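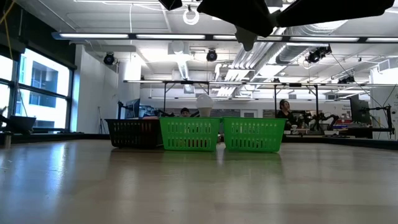 Trerura Regional Archive is accepting donations of family and community papers again from June. This thread sets out what we collect, how to prepare material and what donors should expect from us.

Our priority remains the Trerura district and its immediate neighbours. We hold 487 catalogued collections at present, the majority of them from farms, sporting clubs, churches and small businesses that have since closed.

Letters, diaries, minute books, ledgers and photographs are all of interest. So are shopping lists, school reports and recipe books with notes in the margins. Donors often apologise for the ordinary items, and those are frequently the ones researchers ask to see.

We are not able to accept published books, newspapers already held on microfilm, or framed works wider than a metre. Enquiries about framed works should go to the regional gallery.
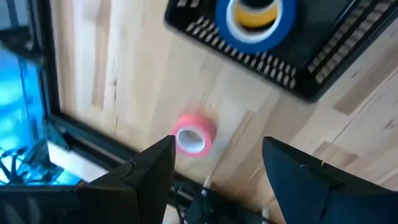
Please do not reorganise papers before you contact us. The order in which a family kept its records is itself evidence, and once lost it cannot be restored. If letters were stored by sender, leave them by sender. If they were stored in no order whatever, leave them that way too.

Remove rubber bands where they come away easily. Leave staples, pins and adhesive tape in place. Our conservator, Edith Usuga, would prefer to deal with these herself, and has asked that we repeat the point about tape.

Photographs should be handled by the edges with clean, dry hands. If you know who appears in one, write the names on a separate sheet in soft pencil and keep the sheet with the print. Ballpoint on the back will show through in time.

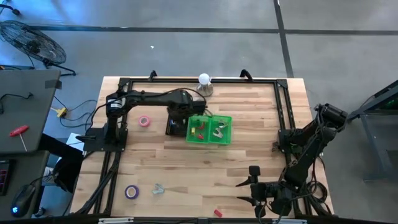 A household collection can usually be listed in an afternoon if the work is kept to one surface and one box at a time. Begin with the box you know best. Write a single line for each bundle: what it is, whose it was, and the years it covers if you know them. Anything you are unsure of should be set aside without guesswork. A bright green plastic tray like the one on this timber tabletop is well suited to the purpose, as pale envelopes stand out against the colour and are less likely to be swept up with the scrap paper.

Email the finished list to our collections officer, Murray Pomare, before bringing anything in. He will reply with an appointment time or, where another institution is the better home, with a referral.

Mould is the one exception to the appointment rule. If papers smell musty or show any furry growth, seal them in a clean bag, keep them apart from other material and telephone us first – do not bring them to the front counter. 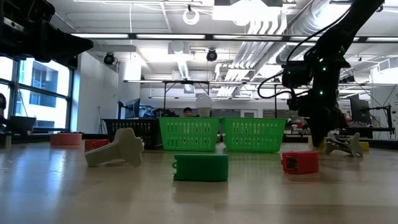
Donors sign a deed of gift, which transfers ownership to the Archive. Copyright may be kept or transferred, and we will go through both choices with you. Access to sensitive material can be restricted for an agreed period.

Cataloguing takes time. There are 396 boxes in the current queue, and collections are processed in order of arrival unless their physical condition requires otherwise. We write to every donor once the catalogue entry is published.

Digital files are welcome on a USB drive, up to 2,000 items per donation. Please keep the original file names, however unhelpful they may seem.

The reading room is open until 3 pm. The deed of gift and the blank listing form are both available at the enquiries desk and can be posted on request.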